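Sostano Stair and Handrail Set: data card

Maintained by Prodromos Tzanetos. Last revised in April.

Summary

Sostano is a collection of recordings of everyday work on indoor stairs, landings and balcony barriers. The subject is the handrail and what gets done along it: wiping, dusting the slats, picking things off ledges, placing small objects on or against the rail. The set holds 1597 clips from 9 buildings. It was put together because most household collections stop at the kitchen and the living room, and stairs rarely appear except as something walked past.

Contents

clips/ one folder per building, one file per clip
labels/ task label and rail label for each clip
stills/ one still per task label, for browsing
rails.csv one row per rail, with finish, profile and barrier type
CHANGES plain text

There are 17 task labels. The full list is in labels/README. A clip has exactly one task label. If a person wipes the rail and then dusts the slats without stopping, the clip is split at the point where the hand leaves the rail.

Rail fields

finish: painted, matte wood, glossy wood, metal, other
profile: round, flat, grooved, other
barrier: vertical slats, solid panel, glass, open, none
ledge: yes or no. A ledge is any flat surface wide enough to set an object down on, next to or above the rail.
post: yes or no, judged from the stretch of rail in use, not the whole staircase

Finish is recorded by eye. "Glossy wood" means a wood surface that shows clear highlights under the room lights. No attempt was made to identify the species or the coating. Grooved rails are kept apart from flat ones because small objects sit differently on them and cloths catch on the ridges.

Small objects

Objects are labeled by color and size class only. Names were dropped in version 2 after the labelers disagreed too often on items partly hidden at the point of contact. An object pressed against the rail gets the contact label "rail". An object resting on the ledge gets "ledge". Where it touches both, use "rail".

Sample still

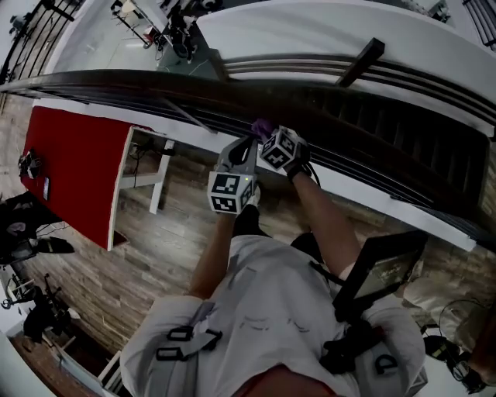 Glossy wood, grooved profile, vertical slats. Small purple object, contact label "rail".

Known issues

Rails with a dark finish are overrepresented. White ledges are sometimes overexposed, and the edge of the ledge is hard to place in those clips.

Floors and furniture on the level below are often in view. They are not labeled, and the ledge and contact fields should not be used for them.

In the Ateş folder the barrier field was filled in from floor plans for part of the set and later corrected by hand. Two rows in rails.csv still read "unknown". The Zunitz folder has no "open" barriers at all, so a split by building will leave that value out of some test sets.

Use

Free for research and teaching. Do not use the set to judge whether a staircase is safe or meets a building code; heights and slat spacing were not measured.

Corrections go to the Ostell tracker under the tag "rails". Include the clip name and the field.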